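Print this page
E-mail this to a friend

Can I run my work table off one outlet?

Posted by guvach_renter in Home & Wiring

I rent a ground floor unit in Cisumcombe with a concrete floor and one outlet on the wall I want to use. The table would have a lamp, a laptop, a few phone chargers and, in winter, a small space heater. The label on the heater says 1,500 watts. Is one power strip enough, or am I asking for trouble? The landlord won't add an outlet before August.

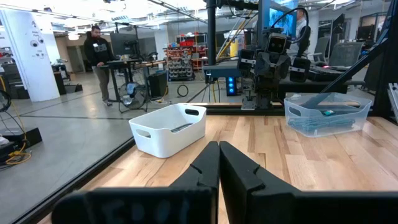
Power strips are mostly rated for 15 amps, and the heater alone would take 12.5 of that. I would like to keep cords off the tabletop as far as I can. A white plastic basket with a handle slot in the end, like the one on the table, would do for the small stuff, but I don't know if chargers should be left plugged in inside one.

Posted by Slaoui

Leave the heater off the strip. It goes straight into the wall, always. The rest of what you listed is nothing.

Posted by ohm_again

Agree about the heater, but look at the whole circuit too. A 15 amp breaker at 120 volts gives you 1,800 watts, and for something that runs for hours you should stay at 80 percent of that, so 1,440. Your heater is over that by itself. Mine tripped at 1,794 on the meter – that was the heater plus a printer.

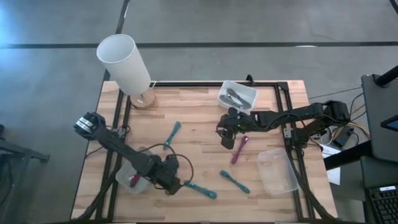 Table lamp at the back corner, small bin near the top edge.

A lamp with an LED bulb uses maybe 9 watts, so it can go anywhere. Check whether the outlet is shared with the next room. Turn the breaker off and see what else goes dead.

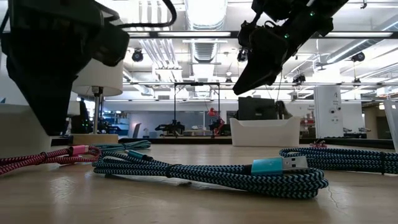 If the breaker turns out to be 20 amps you have 2,400 watts, and I would keep the total under 2,000. As for chargers in a basket, no – they need air around them. Unplug them first, then put them away.

E-mail this answer
Print this answer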